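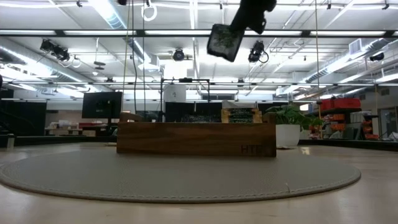

The gripper with a clear package, over the wooden box.

Buying the Second Arm First
Speaker notes, November
Posted by the Stiver planning desk

Slide 1. Wait for the people at the back to find chairs. Say the title again. Yes, it's a budget talk, and the doors are unlocked.

Start with the quote. Eto priced us an arm and it was a very nice number. I put it in the spreadsheet and felt great for most of an afternoon. Then I asked what comes on the end of the arm. Fingers are a separate line -- so are the finger pads, and so is the cable that joins the one to the other. PAUSE for the people who have bought one.

Slide 2. Things we left out of the first budget:
Spare finger pads. We went through 2 sets before the purchase order for the first spares was signed.
Lighting. A shiny bag under strip lights is a hard thing for a camera to read.
Groceries. Put them down as consumables and finance stops calling.

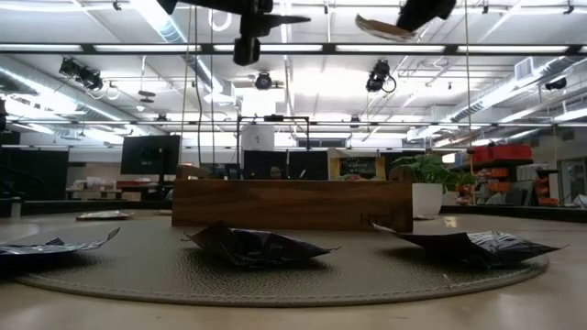 Packets deserve their own line because they never sit the same way twice. A box has a front. A crumpled pouch has opinions. If your product comes in pouches, take the vendor's cycle time and plan on something slower, then ask for a trial with your own bags. Nuko let us do that. Abella sent a video.

Slide 3. Hours. We budgeted 200 for setup and used 516. Let that one sit on the screen. Of those, 245 went to resetting the table between tries, and no vendor sheet I've seen has a row for it. Make a row. Put a wage in it.

Slide 4. Lease or buy? Skip if we're past 3:30. Short answer: lease the arm, buy the fingers, and get the support terms in writing before anybody picks a color.

Questions. Someone will ask about payback. Go back to slide 3 and drink some water.

Contact: Stiver planning desk | Copyright Stiver | Back to top
Last updated: November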